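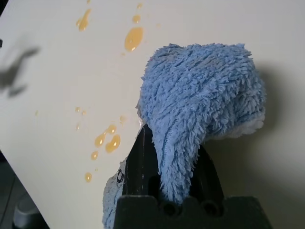
Can a four-page purchasing form be cut to one page without upsetting the accounts people?
So far the signs are good, and they've asked for a copy of ours!

9th September, Prarnholm workshop

Read two more chapters of the small-business book over lunch and got properly fired up again. The bit on approval limits is brilliant. At present anything over 30 pounds needs two signatures, so a box of drill bits waits in the same tray as a new compressor. Daft! Trial limit from today is 300 for the bench leads, 1000 for the section, and anything bigger goes to Urnlow as before.

Went through the old orders folder. 70 forms, and the "reason for purchase" box says "needed" on nearly all of them (mine included, sorry). That box has gone. Supplier, item, price, job number, initials – lovely and short.

Brokdale want to try the same sheet on their side, which I'm really pleased about. Zürcher still insist on their own order template, so leave those alone for now.

To do: reprint the pad, move the tray nearer the door, ask Urnlow whether initials will do for the audit in November.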